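Home News Events Stockists Contact

13 January 2025
By the Solside press desk

Solside home fair moves to bigger hall, adds repair day

The Solside Home Fair is back this spring and its moving. After two years in the old sailmakers' loft the fair takes over the main hall at Ukumholm, with room for 100 stalls and a proper café. Doors open at ten both days. Entry free, as before.

Makers, second-hand dealers and small shops can apply for a stall from today. Storage jars, stools, lamps, rugs, kitchen things — anything for the house that is meant to be kept and used. No trade catalogues please. Last spring's fair had 490 stall requests and we had to turn most of them down, so get forms in early. 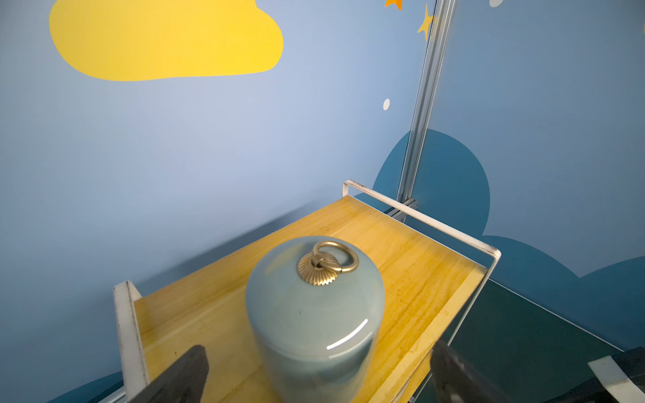 New this year is the repair day, run with Dulline, the mending workshop on the harbour side. Bring one item per person. Chipped glaze, wobbly legs, stuck lids, frayed flex. Menders will look at 200 items over the day, first come first served, and tickets are handed out at the side door. Small fixes free, parts at cost. Anything too big to carry in stays at home, sorry.

Salminen, who supplied the tables last time, are back and will also lend trolleys to stallholders for unloading. Loading bay opens at seven. Vans out by nine thirty, no exceptions this time.

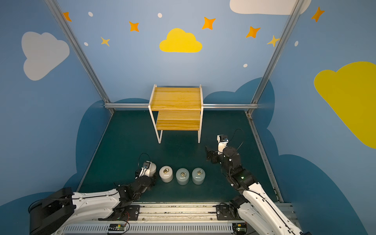
Tamara Tănase said the repair day was overdue. People had been turning up at her stall with broken things in carrier bags for years, she said, and "half of it only wanted a screw and ten minutes". She hoped visitors would stay and watch the work instead of dropping things off and going for lunch.

Stall fees are unchanged. A shared table is still allowed, two names on one form. Forms are on the Solside website or at the Ukumholm front desk, and must be recieved by the end of next month. Late ones go on the waiting list.

Press passes and interviews: ask for the press desk at Ukumholm, mornings only.

Share 14 Comments 3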